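Progress Report: Student Work Brigades Sports and Recognition Program
Submitted to the Gruber Fund by the program office, Plaltavstead
Prepared by Beat Berchtold
2020-08-21

1. Status against plan

The program covers indoor soccer, volleyball and track events for members of student summer work brigades in Plaltavstead and Plikstead, together with the certificates and small cash awards given at the end of the season. The grant agreement sets two deliverables for this reporting period: completion of the qualifying rounds in both towns, and a signed-off procedure for the awards. The first is complete in Plaltavstead and partly complete in Plikstead. The second is complete.

Registration closed with 676 eligible members. Eligibility requires a current brigade contract and a medical form signed within the season. Forms that arrived without a doctor's stamp were returned to the brigade leader and counted only after correction. No late registrations were accepted in either town. 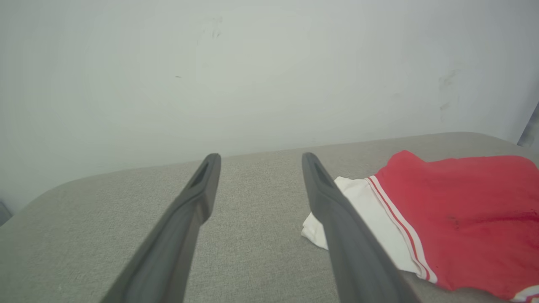
Qualifying rounds in Plaltavstead were played on the indoor court at the Nandell hall under the short-match format approved in the spring. Each match consisted of two halves with a running clock. Ties in the group tables were settled first by the result between the tied teams, then by goal difference. One protest was filed, concerning a player who appeared on the rosters of two brigades. The player had transferred between brigades after registration. The match result was annulled and the match replayed with corrected rosters. The roster form now has a line for the transfer date.

In Plikstead the volleyball rounds are finished. The soccer rounds are behind schedule by one match day. The court was closed for floor repairs and the landlord could not offer an evening in the same week. The remaining matches have been moved to the next open booking. The track events are not affected, as they use the school oval.

2. Awards procedure

The procedure agreed with the Fund separates sports results from work results. A brigade member may be nominated under either heading, but receives one cash award only. Where a member qualifies under both, the higher amount is paid and the second result is noted on the certificate.

Nominations are submitted by brigade leaders on a single form and checked against the match records and the employer's work report. The check is done by two people who do not belong to the nominating brigade. Nominations from the Plaltavstead brigades have been checked. Three were sent back for missing employer signatures and have since been resubmitted in proper order.

Certificates will be printed in one run after the Plikstead results are in. A separate run for Plaltavstead was considered and dropped on grounds of setup cost. Names will be taken from the contract and not from the roster, which in several cases uses short forms.
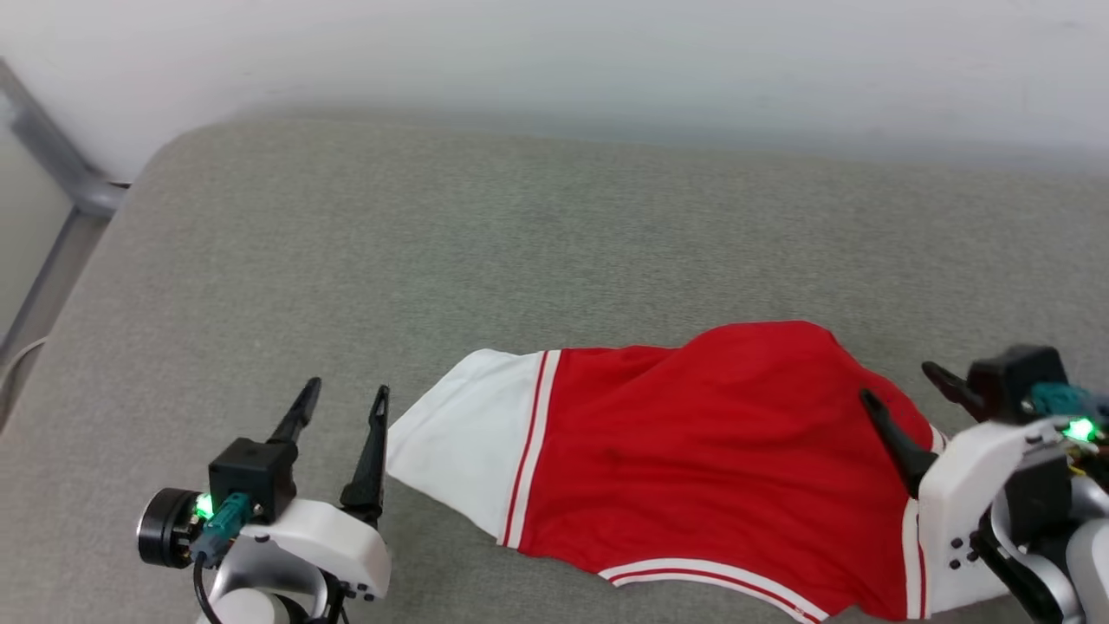
3. Spending

All amounts are in dollars. Court rental to date is 1489, against a budget line that allows for the full season in both towns. The closure in Plikstead produced a credit note from the landlord, which will be applied to the replacement booking and does not appear in the figure above. Referee fees are paid per match and are in line with the schedule attached to the agreement.

The cash award line stands at 1000 and is untouched. No transfer between budget lines is requested. Travel between the two towns was covered by the brigades' own transport, and the travel line will probably close with a small balance. We ask the Fund to confirm whether that balance may be carried over or should be returned.

4. Open issues

The medical form needs revision. The current version has one signature box for both the doctor and the clinic stamp, and clinics fill it in differently. A draft with separate boxes has been sent to the brigade leaders for comment.

Match records in Plikstead are still kept on paper and typed up afterward. Two score sheets from the volleyball rounds had set scores entered in the wrong column. Both were corrected from the referee's copy, and the final standings did not change. The Plaltavstead spreadsheet will be used in both towns from the next match day.

5. Next period

Remaining work consists of the outstanding Plikstead soccer matches, the joint final, the certificate print run and the awards reception. The final will be played at the Nandell hall. The reception date depends on the final and will be sent to the Fund in writing once the court booking is confirmed. Receipts for the award payments will be attached to the closing report, with one signed line per recipient.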